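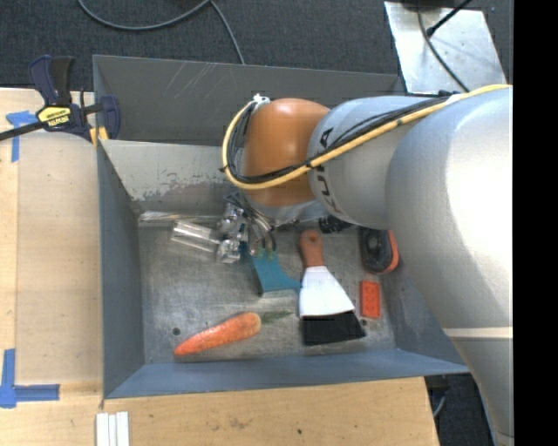 Moving house at the end of the month, and I have been sorting through my grandmother's recipe cards all evening instead of packing a single plate. Settle in, this is going to be a long one. 1/

She kept them in a tin box, 84 cards in all, and I know the number because she wrote a little one in the corner of each and underlined it. The last one is a plum cake. I don't think she meant it to be the last one, she just never wrote another. 2/

Most of them are from her years in Lurdale, where she cooked for a boarding house with 17 lodgers and one oven. So every recipe feeds a small crowd. I once made the barley soup as written, for two people, and we were still eating it the next week (and then I gave some to the neighbors, who were very kind about it). 3/

Her measurements are a puzzle. "Butter, the usual." "Flour until it feels right." One card says to bake the rolls "for as long as the wash takes," and I have been wondering all night how long the wash took in Lurdale in those days. My best guess so far is 26 minutes at a medium heat, and they come out golden and a bit chewy in the middle, the way I remember them. 4/

Then there are the notes on the back, and those are what I really stay up for. Card 20 is a perfectly plain bean stew, and on the other side it says "Rained. Made this twice. Everyone quiet." I read that one out loud to the cat. 5/

She was very firm about Maglaya vinegar, the dark one that used to come in the squat bottle. It's on nearly every savory card, even the ones where you wouldn't think to look for vinegar. I haven't seen it in a shop in years. I use cider vinegar with a spoonful of molasses stirred in, and it's close enough for cabbage. For the pickled onions it isn't close at all, so if any of you still have a bottle in the back of a cupboard, please write to me! 6/

A few of you asked last time how I'm keeping the cards safe. I copy each one out by hand into a notebook first, mistakes and all, and then the card goes back in the tin between sheets of baking paper. The slow part is the copying – her sevens look like ones, and that matters a great deal with cloves. 7/

I did try typing them up once. It went quickly and I didn't remember a single recipe afterward, so back to the pen I went. I'm up to the dumplings now, which run over three cards and argue with each other about the eggs. 8/

Anyway, the plum cake. Soft plums, cut side up, more sugar than seems decent, and a little lemon peel if you have it. She says to leave it alone until morning. I have managed that exactly once. 9/

Dumplings tomorrow, if I can find where I packed the big pot. 10/10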